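Nateo says viewers love the new Zandora. The numbers are thinner than they look

May 26, 2020

Nateo has declared its relaunched game show Zandora a hit, telling advertisers that 85 percent of viewers rate it "good or excellent" and want it back in the fall. The claim deserves a closer look before anyone starts building sets.

According to a note at the bottom of the network's own press packet, the figure comes from an online panel of 600 people. All of them signed up through the Nateo app, and all of them had watched at least one full episode before they were asked what they thought. Viewers who tried the show for ten minutes and wandered off were left out.

That is a bit like standing at the door of a restaurant and polling only the people who ordered dessert.

The network has not released overnight ratings for any of the seven episodes shown so far. A spokesperson said overnight figures were "an outdated way of measuring a modern audience" and pointed instead to what the press packet calls total engagement. The packet lumps together live viewing, catch-up viewing, clips on social media and visits to the show's web page. It gives no breakdown. A person who watched the premiere, saw a clip the next morning and then looked up the theme song could, as far as we can tell, turn up in the total more than once.

Asked whether that was the case, the spokesperson said Nateo was "comfortable with the methodology." We asked again and were sent the same sentence.

Zandora first ran on Nateo years ago as an afternoon filler, with contestants trading prizes behind numbered doors. It was brought back in February by Cindetti, the production company that also makes the network's Iturra Mornings, with a bigger stage, a louder score and a prime-time slot. Cindetti gets a bonus if the show is renewed for a second season, according to two people familiar with the deal who were not authorized to talk about it. Neither the network nor the producer would discuss the contract.

There are reasons the network might need a win. It moved its local documentary series out of the same evening slot to make room for Zandora, and it told the Iturra station's staff at the time that the change would "lift the whole schedule." The documentaries now air close to midnight. When we asked what had happened to their audience, we were told that the comparison would not be meaningful.

The show may well be doing fine. People have been spending a lot more evenings at home this spring, and nearly everything on television has picked up viewers. Which raises another question the press packet skips over: how much of any increase belongs to Zandora, and how much would have gone to whatever happened to be on at that hour? The sensible test would be to set it beside other channels over the same weeks. Nateo compares it with the same slot last year.

Two ad buyers who received the packet said they had asked for the raw numbers and were still waiting. One called the 85 percent figure "nice to have" and said it would not change what the agency was willing to pay for a spot. The other said that shows with strong ratings tend to send over the ratings.

The network says a decision on a second season will come before the summer break. Cindetti has already posted a casting call for new contestants on its website, with taping dates to be confirmed. The company described the notice as routine.

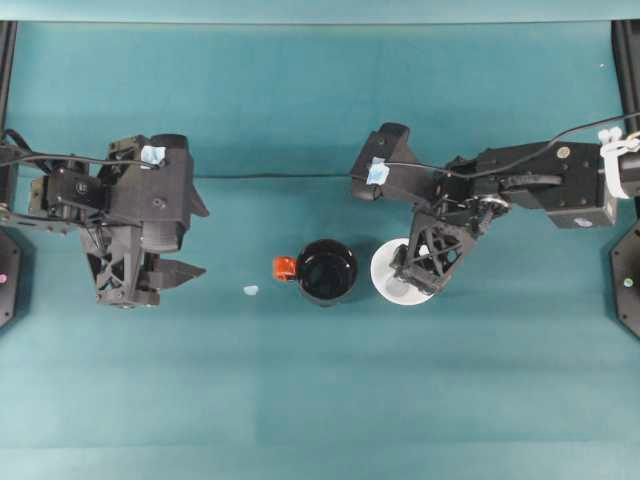

TV & RADIO

Also this week: Channel 4 in Iturra, the Nateo affiliate, has dropped its late local newscast and will fill the half hour with a rerun of the early one. The station describes the change as "a second chance to catch the headlines." It did not say whether the headlines would be updated, and the schedule posted on its website lists the program as a repeat.

The station said no jobs would be lost. It would not say whether the people who put together the late newscast will keep the same hours, and a line in the staff notice about "adjusted shifts" was not explained when we called. Viewers who want to comment can use the form on the station's website, which asks them to choose between "I like the change" and "I have a question."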